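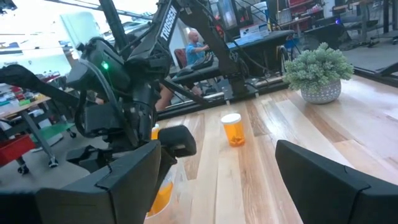 Medicine Bottles at Home: Your Questions
Hallside Home Tidying — Help Pages
Written by Nisha Shukla

We get more mail about pill bottles than about closets, garages and junk drawers put together, and I do understand why. They multiply! You start with one on the windowsill and a few years later there are bottles in the bathroom, bottles in your purse and one rolling around in the car. I've gathered up the questions that come in most often. If yours is missing, write to us and I'll do my best.

Where do I even begin?

Go through the house with a bag and bring every bottle to one table, with good light and a chair you like. Check coat pockets, nightstands, the suitcase from July. Stand the bottles up with the labels facing you and don't open anything yet. Most people find a duplicate or two at this stage, and it's a nice little boost before the fiddly part.

How do I sort them once they're all out?

By person first, always. After that, I like to split each person's bottles into daily ones and now-and-then ones. Anything expired, or that you no longer recognize, goes to one side for the pharmacist to look at. Please don't guess from the color of the pills. My colleague Yogesh Goel sorts by time of day instead, morning at the left and bedtime at the right, and his clients seem very happy with it, so do try his way if mine doesn't stick.

What sort of container should I use?

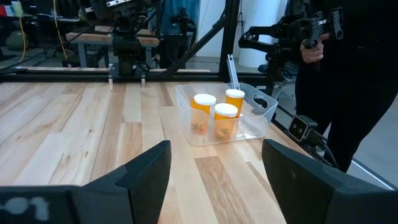 A small bin with straight-ish sides will serve you better than a deep basket, where the short bottles sink to the bottom and get forgotten. I'm partial to see-through plastic for the same reason. With three orange bottles standing in a clear bin like the one on the table, you can tell from your chair that all three are there, white lids and all, and the cut-out handle at the end gives your fingers something to hook into when you lift it down from a shelf. Rounded corners are easy to wipe, too. You don't need anything fancy, and if you already own a clear food storage bin that's the right height, wash it, dry it well and use that.

Should the bottles stand up or lie down?

Standing, please, if your shelf is tall enough. A bottle on its side rolls over and hides its own label, and then you're turning each one around at six in the morning without your glasses on. If the shelf is low, lay them all the same way with the labels up and tuck a folded dish towel alongside so they stay put.

Can I pour everything into matching jars? It would look so pretty.

Oh, I know, and I've been tempted myself! But leave prescriptions in the bottles they came in. The label has the name, the dose, the refill number and the date, and you'll want all of it the day you call the pharmacy. Weekly pill boxes are a different matter and lots of people rely on them. Ask your pharmacist first, though, as some medicines need to stay in their original packaging.

Is the bathroom cabinet all right?

It's where most of us grew up keeping them, but the steam from the shower isn't kind to pills. A high shelf in a bedroom closet or a dry kitchen cabinet well away from the stove is usually better. Check the label too, in case something belongs in the refrigerator.

We have grandchildren visiting. Is a bin safe enough?

No, a bin is only for keeping things tidy. It needs to live up high and out of sight, and preferably behind a lock. Safety caps slow children down but they don't stop them, so click each one shut every time. The same goes for purses left on the floor, and I say that as someone who used to leave hers there.

What do I do with the old ones?

Many pharmacies have a drop-off box, and some towns hold collection days. Call ahead and ask what they accept. Before you recycle or throw out an empty bottle, peel off the label or black out your name and the prescription number with a marker.

How often should I go through the bin?

Twice a year is plenty for most households. I do mine when the clocks change. Give yourself 5 minutes per person, a bit more if there's been a hospital stay or a new doctor, and keep a short list of what's in the bin taped inside the cabinet door — pencil is best, as it's bound to change.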